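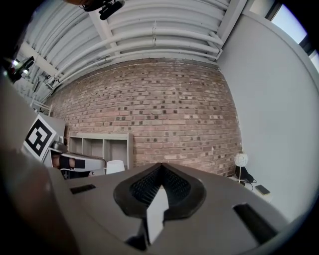 *Weathered brick in pink, tan and rust, with scattered darker units.*

Repointing specifications are written too hard. The usual clause calls for a strong cement mortar, on the theory that a stronger joint lasts longer. In old masonry the joint is supposed to be the weaker part. It takes the movement and passes the moisture, and it can be replaced. A brick face cannot.

I reviewed 20 repointing specifications for the Grabowska warehouse district in January. Almost all of them had been copied from new construction. Only one, for the Prumon building, required a mortar analysis before bidding. 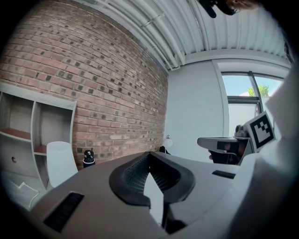
Color matching gets more attention than strength, and it is usually done badly. A contractor brings a sample stick, holds it against one brick, and the owner signs. On a wall that mixes brownish-pink, tan and muted red with charcoal-colored spots, no single brick is a fair reference. The pale mortar lines are the constant, and the sample should be judged against them at a distance of 40 feet as well as up close. Sand does most of the work in that match. Pigment does little and fades.

The objection is cost. At Prumon the analysis came to $783, and the test panel added $300. Sunireo, which manages the building, paid both out of its maintenance budget. Replacing spalled brick costs far more per square yard than either item.

The district should require the analysis and the panel as conditions of the permit. It should also drop the minimum strength figure from its standard clause and set a maximum.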